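El papel en el aula de adultos: notas sobre un curso de plegado

Publicado en: Cuaderno de formación
Autora: Carmela Galli

El taller de plegado de la escuela de Skukport cierra en mayo su segundo ciclo y procede dejar constancia de algunas decisiones que afectarán al siguiente. El programa se mantiene en 40 horas lectivas, distribuidas en sesiones vespertinas, con un máximo de nueve participantes por grupo.

La primera modificación se refiere al material. Durante el primer ciclo se empleó papel de 128 gramos, adquirido en Lahtinen, cuya rigidez dificultaba los pliegues invertidos y provocaba grietas en el color a lo largo de las aristas. El segundo grupo trabajó con hojas más ligeras y los resultados en las bases clásicas fueron sensiblemente mejores. El gramaje alto se reservará para cajas y carpetas, donde el cuerpo del papel resulta conveniente.

La segunda atañe al orden de los contenidos. Siiri Eglītis, responsable de las sesiones de diagramas, ha propuesto adelantar la lectura de símbolos a la segunda semana. Quien aprende un modelo por imitación suele repetirlo con soltura, pero encuentra dificultades ante una lámina impresa. La propuesta ha sido aceptada. La base del pájaro pasará, en consecuencia, a la quinta semana.

Conviene insistir asimismo en la dirección de la fibra. El papel industrial pliega con mayor limpieza en paralelo a ella, y basta curvar ligeramente la hoja en ambos sentidos para reconocerla. En modelos con simetría diagonal la diferencia es menor.

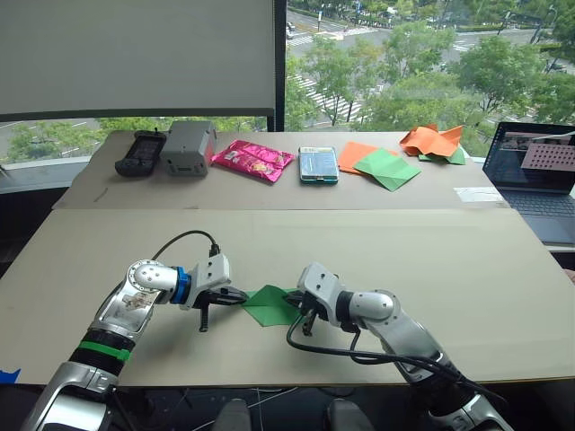

Papel verde de plegado, sujeto entre dos pinzas.

La biblioteca del taller reúne ya aproximadamente 200 láminas, entre ellas la serie de flores cedida por Ville Kauppinen. El préstamo queda limitado a tres láminas por persona y deberá anotarse en el registro de la entrada. Se ruega no marcar los originales con lápiz; existen copias de trabajo en el armario inferior.

Las solicitudes para el próximo ciclo se presentarán en la secretaría de la escuela, a la atención de Elli Heinonen. Tendrán preferencia quienes quedaron en lista de espera.

Etiquetas: papel, plegado, formación de adultos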